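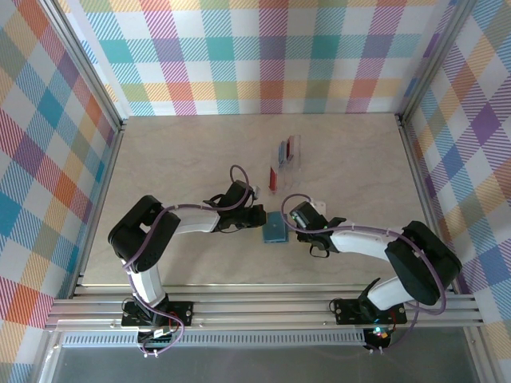 Recording a two-arm pick and rack task by remote control

This page covers how to record demonstrations on a two-arm table cell, using one leader arm for each hand. The task is a common one for two arms: take a flat box from between the grippers, lift it from both sides, and stand it in a clear divided rack behind. The same steps apply to most jobs where both arms hold one object.

You need the cell powered and homed, both leader arms clamped to a desk, and the Hastix recorder running on the cell computer. Set aside an afternoon for a first set of 101 episodes. With practice it goes faster.

Step 1. Check the cables

Run each arm by hand through its full reach with the motors off. Watch the cable at the elbow and at the wrist. It should bend in a wide curve and never pull straight. If it goes tight when the gripper is over the rack, loosen the clips on the forearm and feed some slack toward the wrist. A tight cable adds drag that changes with position, and the drag ends up in your data.

Step 2. Set the start layout

Place the box flat between the two grippers with its long side running front to back. Put the rack behind it, within reach of both arms at half extension. Decide which slots will be filled at the start and which will be left open. We leave the front right slots open for the first set. The arms are easier to drive when the target is near.

Write the layout down in the session notes. If two people are taking turns, they should both work from the same notes.

Step 3. Match the leaders to the followers

Before you turn on follow mode, move each leader arm until its joints are close to the follower's. The Hastix screen shows a bar for each joint. All bars should be green. If you turn on follow mode with a large gap, the follower will jump to catch up and may hit the side panel or the other arm.

Turn on one side at a time. Left first, then right. Open and close each gripper twice and check that the motion feels even.

Step 4. Practice without recording

Do the task ten times with the recorder off. The usual trouble is in the lift. New operators close one gripper before the other, and the box slides toward the weak side. Bring both tips up to the box, stop, and squeeze together.

Keep your elbows on the desk. Ngân Quách, who trains operators at the Zunton lab, has people count under their breath: one to approach, two to squeeze, three to lift. It keeps the two hands in time.

Step 5. Record

Press the left pedal to start an episode and again to end it. Each episode goes like this:

Start with both grippers open and clear of the box.
Close both grippers on the long sides.
Lift straight up, high enough to clear the rack.
Turn the box upright. One hand leads and the other follows.
Move back over the open slot and lower slowly.
Open both grippers and return to the start pose.

A good episode at normal speed takes 28 seconds. Slower is fine while you learn, but try to keep a steady pace inside a set. Long pauses teach the policy to pause.

If you bump the rack and recover smoothly, keep the episode. Recoveries are useful. If you drop the box, end the episode with the right pedal, which marks it as failed.

Step 6. Vary the start

After every few episodes, shift the box by a finger width or turn it slightly. Change the target slot once you have a steady run on the first one. Leave the rack where it is until the second set. Moving everything at once makes it hard to see later why a policy fails.

Step 7. Review

Play back the set at double speed before you shut down. Delete episodes where a hand enters the camera view, where a gripper closes on nothing, or where the box is not fully seated at the end. Định Ung's first set on our Naylor cell went from 101 episodes to 44 after review. Most of the loss was from stopping the recording too early, so hold the start pose for a full second before you press the pedal.

Common problems

One arm lags. Check that both leaders are on the same hub. Splitting them across two hubs gave us a delay on the right side.

Gripper will not hold. Raise the squeeze limit one notch at a time. If the box flexes, you have gone too far.

Box catches on a divider. Lower it from directly above the slot. Operators tend to come in at an angle, especially when the slot next to it is filled.

Arm stops in the middle of a lift. The motor has probably hit its heat limit. Park both arms low, turn off follow mode, and wait until the temperature reading is back in range.

When you are done, rest both arms on their parking blocks before you cut power. Copy the set to the Cliltgate drive with the session notes in the same folder.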